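Home Film at Home Care and Storage Loans Contact

Care and Storage

Looking after films on tape and disc at home

Reading time: 4 minutes

The Trumero Film Library lends older horror, comedy and late-night films to members throughout the year. Many members also keep collections of their own, and the Library is often asked how these should be stored, cleaned and played. The following guidance is drawn from our own practice with a lending stock of 3348 titles.

Storing tapes

Video cassettes should be stored upright, like books, with the full reel at the bottom. Tapes left flat for years may settle unevenly on the reel, and the edge of the tape can become creased. Wind each tape fully to one end before putting it away. A tape stopped halfway through a favourite scene should not be left in that position for long periods.

Choose a cupboard on an inside wall, away from radiators, boilers and direct sun. Lofts and garages are not suitable. Loudspeakers should be kept well clear of the shelves, as they contain magnets.

Cardboard sleeves may be kept for their artwork, but they give little protection against dust. Members who wish to display a sleeve are advised to house the cassette separately in a plastic case and to write the title on both.

Mould

White or grey specks on the reel, visible through the cassette window, usually mean mould. A tape in this condition must not be played. It will leave spores in the machine, and these will be passed to every tape played afterwards. Place the cassette in a sealed bag, keep it apart from the others and seek advice from a specialist. The Library is unable to accept mouldy tapes, including those offered as gifts.

Cleaning discs

1. Hold the disc by its edges and blow away loose dust.
2. Wipe with a soft, lint-free cloth from the centre straight out to the edge. Do not wipe in circles.
3. For sticky marks, dampen the cloth slightly with clean water. A solution of 70 per cent isopropyl alcohol may be used sparingly on the playing side.
4. Leave the disc to dry fully before returning it to its case.

Household polish, window spray and toothpaste should be avoided. Paper towels are also unsuitable and will leave fine scratches.

When removing a disc from its case, press the centre hub — do not pull at the rim. Small cracks near the centre hole are caused in this way, and a cracked disc should be withdrawn from use.

Before an evening showing

A player that has stood unused over the winter should be switched on and tested before guests arrive. Allow a tape brought in from the cold to rest in the room for at least 4 hours. If the picture is snowy, run a dry cleaning cassette once, following the maker's instructions, and try a second tape before blaming the first.

Shelving

A metre of tapes is heavy. Shelves should be fixed to the wall, and over 20 cassettes should not be stacked in a single box if it is to be lifted by one person. Label boxes on the short side — the side that will face outwards.

Returns to the Sakeck branch are accepted until 6 pm on Thursday.

Trumero Film Library, Buterier House, Macaraeg Road | Contact us | © Trumero Film Library | Back to top

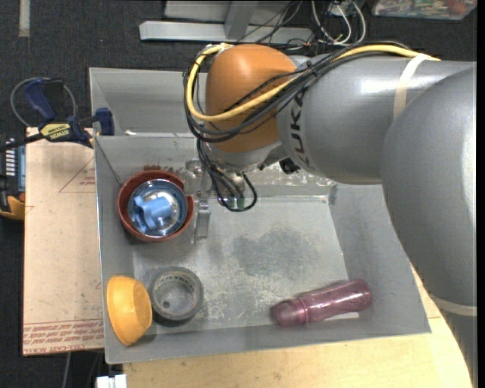 KUKA robot arm over a grey metal bin of household objects.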